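Search this blog
Type and press Enter

The second year of sourdough

My first bread was in March last year, and I want to write down what I have learned from then until now, mostly for my own memory. My wife's uncle, Vasilică Furtună, baked for a living in a small town until his knees became bad, and when he heard that I wanted to start he sent me a jar of starter wrapped in two wool socks. It came with no instructions. I called him and he told me to feed it when it is hungry. I asked how I will know that it is hungry. He said I will know.

I did not know. For several weeks I fed it too often and with too little flour, and it became thin and sour like old yogurt. The breads from that period were flat, and the crumb was gray and sticky near the bottom. We ate them toasted. Toasting forgives a lot.

The change came when I stopped looking at the clock and put a rubber band on the jar. I feed the starter, I move the band to the level of the mixture, and I use it when it has doubled. In the winter kitchen it can take the whole day. In August it was ready before I had finished breakfast, and I had to learn to use colder water. All the books say this, of course, but I had to ruin the flour myself before I could believe them.

My dough now is always the same, because I wanted to change only one thing at a time:

1000 grams of flour, most of it white and the rest whole rye
700 grams of water
200 grams of starter
20 grams of salt

It makes two loaves. I mix the flour and water first and leave them for an hour, and then I put in the starter and the salt with wet hands. After that I fold the dough 4 times, with half an hour between. I used to knead it on the table for a long time, and my wife complained about the noise. With folding there is no noise, and the dough becomes strong by itself while I read.

About the flour I have an opinion which is maybe not popular. I bought expensive flour by mail for half a year, from a mill called Fagerlund, and it was very good flour with a smell of hay. Then the delivery was late and I took an ordinary bag from the supermarket down the street, and the bread rose higher. The taste was a little more simple. Now I mix the two, and I order half as much. The rye I still buy from Fagerlund, there I can taste the difference.

The oven is my biggest problem. It is old, it came with the apartment, and the numbers on the knob have been cleaned away by somebody before us. I bake in an iron pot with a lid, so the steam stays inside. I heat the pot for a long time, put in the dough on paper, keep the lid on for the first half of the baking and then take it off. I have one burn on my left wrist from this pot and it has the shape of a comma. Please buy long gloves. I bought mine after.

Leif Hellström, who has the apartment under ours, gets the second loaf. At the beginning he was too polite to say anything. When I asked him directly he told me that the crust was hurting his teeth, and that he had been cutting it off and soaking it in soup. So now I bake his loaf ten minutes shorter and wrap it in a towel while it is still warm, and the crust becomes soft. I do not like it this way, but he brought the towel back washed and ironed, with a jar of plum jam inside – I think he is satisfied.

Last weekend I tried the bread of my grandmother, with boiled potatoes and caraway. I do not have her recipe. I remember only that the potatoes were mashed when hot and that we children were not allowed to touch the bowl. My version was heavy in the middle. I think I did not count the water which is inside the potatoes, so next time I will put less. The caraway was right, though. When I opened the oven, the whole kitchen was like her kitchen, and I stood there a bit longer than the bread needed.

Some people wrote to me and asked how to keep the starter during a vacation. I put it in the refrigerator after a feeding, with the lid not completely closed, and it survived our three weeks away. On the top there was a dark liquid. I poured it out and fed the rest two times, and it came back. I also keep a spoon of it dried on baking paper in an envelope, in case I drop the jar.

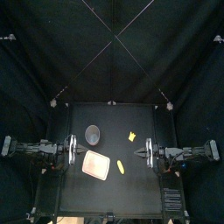
For the winter I want to try a bread of only rye, in a tin, the kind that has to rest one day before you cut it. Vasilică says that I am not ready. He also says that his starter was better when it lived with him, and I believe both things. If somebody has a rye recipe which works in an oven without numbers, please write it in the comments, and tell me also how big your tin is, because this is what the recipes always forget.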